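Folding the lavender inserts was the job we all dodged at Flutstead, and handing it to the two-arm bench has changed the shape of our mornings! If you're on the bench for the first time, begin with this.

## 1. Give the arms one sheet

Put a single sheet in the middle of the table, within reach of both grippers, then take your hands away and press start.

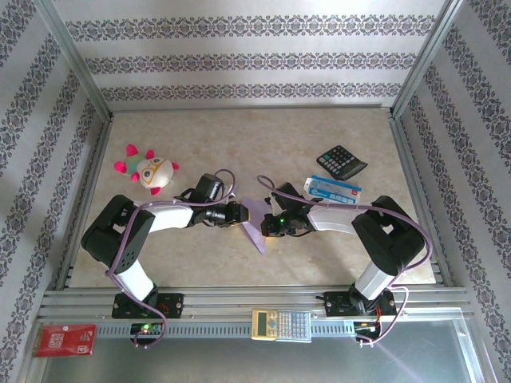
## 2. Watch the curl

Let the paper roll over softly before you think about a crease. Chia-jung Mok used to fold for 4 hours a shift; now she teaches the bench (and her wrists are much happier). She looks for a rounded fold with no pinching along the top.
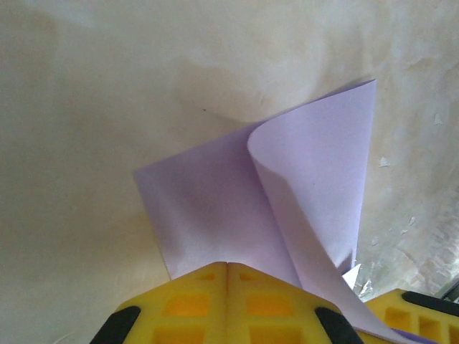
If it bunches up, pause, smooth the sheet by hand and go again. After 12 sheets, swap with your partner, so you both get a turn at packing and at setting up. Njål Tveit keeps the rota by the kettle – add your name before 8.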